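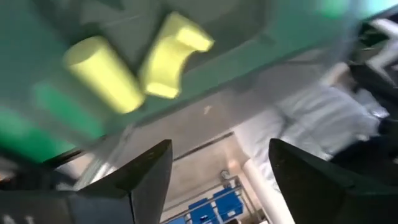
A command post that goes quiet every time the generator is refuelled is a command post that moves twice as often as it needs to, one signaller told the trials team at Wustside, and the trials team wrote it into the first line of its requirement.

Murketti to supply Flelska field power units for mobile command posts

Wustside, 1/13/19 - Murketti has signed a contract to supply 100 Flelska field power units for use with wheeled and tracked command vehicles. The contract covers the units themselves, cable sets, spare parts for first-line and second-line repair, and training for instructors. Deliveries will be made in four batches from the company's works at Wustside.

Flelska is a towed power unit that combines a diesel generator with a battery store. The generator charges the store and the store feeds the load. When the generator is stopped, whether for refuelling, servicing or to reduce noise, the radios, displays and data terminals in the command post continue to draw from the store without a break in supply. The changeover is automatic and needs no action by the crew.

Earlier units in the same class supply the load straight from the generator. Any stop therefore means either a loss of power or the use of a second generator, with its own fuel, trailer and tow vehicle. Many users have kept small batteries inside the vehicle to cover the gap, but these were sized for voice radio and do not support the larger electrical load of current data equipment for more than a short time.

Trials

The unit was tested at Wustside last September. The trial was run in two parts. In the first, a single unit supplied a fixed test load on hard standing, with the generator stopped and started on a set timetable. In the second, four units were placed with a complete command post, which was packed up, moved and set up again in the normal way, by day and by night.

During the second part the command post was kept in operation for 116 hours. The supply to the data terminals was not interrupted in that period. One unit was taken out of the line for a fault in a fuel level sensor, and its load was carried by the remaining units until the part had been changed. The sensor has been replaced in the production standard by a type with a sealed connector.

Noise was measured with the generator running and with the generator stopped. With the generator stopped the only moving part in use is the cooling fan for the battery store, and this runs only when the temperature of the store calls for it. The measured figures have been passed to the customer and are not being released.

Crews taking part in the trial asked for three changes. The lid of the control panel now stays open at two positions instead of one. The main isolator has been moved to the same side as the cable sockets, so that both can be reached without walking around the trailer. The panel lighting can be dimmed further than before, and can be switched off completely with a separate covered switch. All three changes will be present from the first production unit.

Battery store

The battery store is made by Durrani, which also supplies the charging control unit. It is built as a set of separate trays. A faulty tray can be isolated from the control panel and the remaining trays will continue to supply the load at a lower capacity. Trays can be removed from the side of the trailer by two people using the handles provided, and no lifting gear is needed.

The charging control unit limits the rate of charge in cold weather and warms the trays before charging starts. In hot weather it gives priority to the load and lowers the rate of charge until the store has cooled. Both functions can be overridden from the control panel, and each override is recorded in the unit's log.

Connection and control

Flelska units can be linked to share a load. The units are joined by a single cable that carries both power and control signals, and the group decides between its members which generator should run. In normal use the generators run in turn, so that hours are spread evenly across the group and servicing falls due at a predictable rate. A unit may also be set by hand as the lead unit. If the control signal is lost, each unit continues to supply its own sockets and raises a warning at its own panel.

Fuel state, store state and hours run can be sent to a terminal inside the command post by cable. No radio link is fitted, and none is offered as an option under this contract. The cable interface gives readings only: generators cannot be started or stopped through it. Remote starting was considered at an early stage of the design and was left out at the customer's request.

The unit accepts an outside supply where one is available, for example in barracks or at a fixed site, and will charge its store from that supply with the generator off. The sockets are of the same pattern as those on the units now in service, and existing distribution boxes and lighting sets can be used without adaptors.

Support and training

Routine servicing of the generator follows the pattern already used by the customer for towed equipment. Filters, belts and fluids are reached through a single side door. Each batch will be delivered with a spares pack, and repair of battery trays and charging control units will be carried out by Durrani under a separate agreement with Murketti.

Training for instructors will take place at Wustside before the first batch is handed over. The course covers setting up, linking, safe isolation, fault finding and the replacement of trays. A shorter course for drivers deals with towing, parking on slopes and the correct order for disconnecting a group - a point that caused some confusion in the early days of the trial and has been rewritten in the handbook.

Production

The chassis and enclosure will be made at Wustside, where final assembly and acceptance testing will also be carried out. Every unit will be run on a load bank before delivery, with at least one forced stop of the generator under full load. Units from each batch will be chosen by the customer for a longer run linked as a group.

The value of the contract is not being disclosed. It includes an option for further units to the same standard, together with a version without the trailer for mounting on a flatbed vehicle. Design work on the flatbed version has started, and a first unit will be offered for trial once the mounting frame has passed its vibration tests.

About Murketti

Murketti designs and builds power supply and distribution equipment for military and emergency service users. Its works and test area are at Wustside.

Enquiries from the trade press should be sent to the Murketti press office at Wustside. Technical data sheets for Flelska are available to approved users on request.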